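Pre-Run Checklist, Two-Arm Bench, with Comments
Applies to the Plirkis trials (bowls, cups, beads). Revised in May, mostly by subtraction.

1. Emergency stop: pressed, released, pressed again.
OK. The second press is in the procedure because the first reviewer of our methods section asked for it. We have grown fond of it.

2. Table covering flat and fixed at the near edge.
PASS WITH COMMENT. It is paper. It creases. The policy was trained on creased paper, so please do not iron it, replace it or improve it in any other way until the paper is submitted.

3. Wrist view usable on both arms.
OK. Both fingertips must show at the bottom of the view with nothing smeared on the lens.
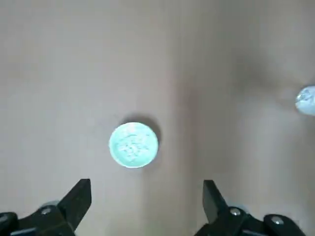 Exposure stays locked. The Brunine baseline was run on auto exposure, and we spent most of a month admiring a result that belonged to the window blinds.

4. Cables clear of the working area.
PASS WITH COMMENT. "Clear" has been interpreted generously. A loop may lie on the table if neither arm has to cross it. Anything hanging off a base should be tugged gently by hand before power goes on.

5. Start positions varied between trials.
OK. Follow the printed list, 25 layouts, in the order given. Do not invent a layout because it looks more natural. Natural layouts are how the Mthembu split ended up with every bowl in the same place.
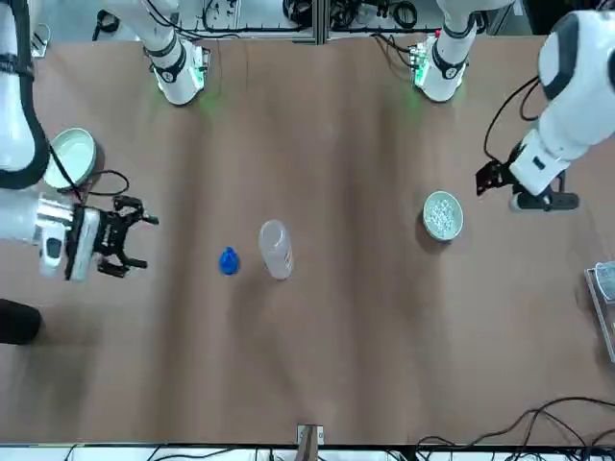
Teodor Isaksson added a note to this item: the list varies where things are but hardly ever which way they point, and he would like that admitted in the limitations before somebody else admits it for us. Accepted. Rotation is now a column on the score sheet, and he has been put in charge of filling it in.

6. Both arms respond at reduced speed.
OK. Move one, then the other, then both. A joint that hesitates fails the item, even if it apologizes by working perfectly the next time.

7. Gripper closes without crushing.
PASS WITH COMMENT. The force limit is set to 4 on the Naltura scale, a unit known only to Naltura. Cups that come out with a dent go in the trash and the trial is scored as a failure, however graceful it looked. 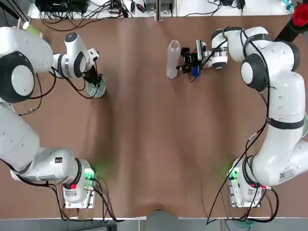

Hands stay behind the near edge during a run. If you have to reach in, stop both arms first and mark the trial as assisted. Our success rate went down when we began marking these, and our method section got a lot more honest.

8. Side view covers the far end of the table.
OK. Check it on the monitor before the first trial — the scorer works from this view alone and will not take your word for anything.

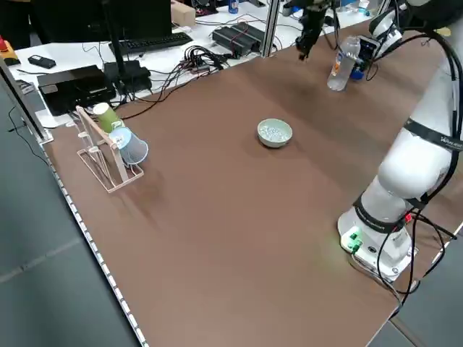 9. Beads accounted for.
FAIL. Two were missing from the set of 17 at the end of the last block. Sweep the floor, look under the paper, then open a new bag. Do not start a pouring trial on a short set.

10. Score sheet signed before anyone looks at the totals.
OK, finally.

Open: item 9. Bead-free trials may go ahead.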